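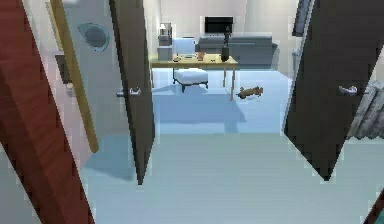 tekmont_ray wrote:
Disagree with the two door rule as written. If the sim apartment has doors standing open the planner should treat them as obstacles AND as doors. Not pick one.

sillplate
Re: two door rule
Which version tho. January draft says any leaf past the threshold is static for the run. Sisness people read that as "never touch it" and their base just parks in the hall forever.

gray_lever
It's static so the runs compare. You let the robot nudge a door and then my run and your run are different tests. 100 episodes each, same door angles, same start pose. That's the whole point of the Guerra checklist.

tekmont_ray
Fine for scoring. Bad for practice. Real homes, doors move. We log every contact over 5 newtons and stop, works ok

sillplate
stop where though? In the doorway? Thats the worst spot to stop, someone has to get past. Back out first, then stop. Should be in the rules and it isnt

gray_lever
Backing out blind is how you hit a person. No.

bamilden_lurker
Can we at least agree on small stuff on the floor. Ours treats anything under 5 cm as floor. Failed review at Bamilden for it, fair enough I guess.

sillplate
lol yes. Floor items count as obstacles, any height. Don't think anyone's fighting that one

tekmont_ray
+1 on floor items. Still no on the doors. Posting my wording tonite, tear it up

gray_lever
Post the contact logs with it or I'm not reading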